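Most institutions that lend out a room for public use give a good deal of thought to the chairs and very little to the worktable. The Kadau Community Workroom has been open to residents for 12 years, and in that time its printed rules have covered food, noise, parking and the return of keys. They have said almost nothing on how a table should be left, or on what may stay on it between one group and the next.

The position taken in this essay is that shared tables should not be cleared completely at the end of every session. The current practice asks each group to return every item to the storage wall, wipe the surface and sign the sheet by the door. The practice is well meant. It also takes a large share of the time for which the room was reserved. A group that books two hours for a craft evening gives up a good part of it to carrying things to and from the shelves, and the group that follows often takes the same things down again.

Display stands are the clearest case. They are awkward to shelve, they are asked for constantly, and their shape makes them easy to knock over and hard to stack. Under the present rule they travel back and forth along with the bags of small colored pieces used in the children's sessions, although neither is dirty, dangerous or in need of locking up.
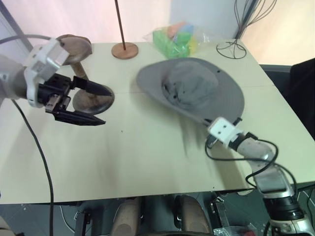 Pacita Mercado wrote to object when an earlier version of this argument was posted in the Workroom in August. Her letter said that a table with things left on it belongs, in practice, to whoever was there last, and that newcomers will not move another group's materials even when they are told they may. She asked that a bare surface remain the standard and that the Workroom buy a second rolling cart instead.

The objection deserves a serious answer. It is true that people are reluctant to touch what they believe to be someone else's work. The difficulty, however, lies in uncertain ownership, and a clear written rule can settle that. The Skadero reading room, which has kept common supplies out for three seasons, puts a small card at the back of each table listing what belongs to the room. Anything not on the card goes home with its owner or goes into the bin marked for unclaimed items. Members there move the common supplies freely.

A second cart would be useful, and this essay does not oppose the purchase. The quote received from Dalsgaard was $300, and the supplies budget can bear it. But a cart must also be loaded and unloaded, and it would not shorten the work that now falls at the end of each evening.

The following rule is therefore proposed for the main worktables. Common items may remain out, provided they are kept toward the back and the front half is left free. Stands may be left upright or laid on their sides. Small pieces must be bagged before the group leaves. Paint, blades, glue and anything with a cord must still be put away, without exception. The sign-out sheet should be shortened to match.

The rule should be tried in the main room only. The annex is used by the Skosico sewing circle, whose members need the full depth of the table for cutting, and their arrangement should stand as it is. Written comments may be left in the box outside the office until the end of the month.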